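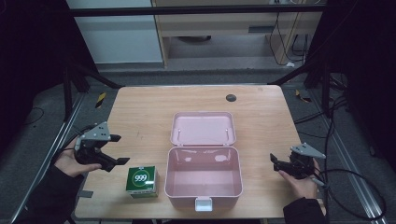 A pink storage box with its lid open, beside a small green carton.

Kikent would like you to know that your junk drawer is costing you 95 hours a year. The figure is on the home page, in large type, right above a button that lets you buy a set of its drawer trays. I asked where it came from. A survey, I was told, of 600 customers. All of them had just bought drawer trays.

I have spent most of this spring reading claims like that one. Home organizing used to be a chore and is now a business with subscription plans. Clodov will send a coach to your apartment for $279 and have her come back in the fall to see if you kept it up. Ekolach rents out labeled bins by the month, so you can pay over and over for a place to put the things you already own.

Does any of it work? Kasun Sheikh ran intake at a moving company for years before he began clearing out houses on his own, and he has his doubts. "The people with the most stuff also have the most bins," he told me over coffee in March. "I open a closet and it's bins to the ceiling. Half the time they can't tell me what's in them."

He showed me the item list from one job, a two-bedroom place with 708 entries. Storage products took up almost three pages. The owner had kept the receipts, too – in a storage product.

I did try the Krūmiņa method, the one my sister swears by, where every object gets a card and the card gets a date. I gave up in the kitchen, somewhere between the batteries and the birthday candles. Kikent still emails me twice a week. The latest message offers a second set of trays at half price, for people whose first set is full.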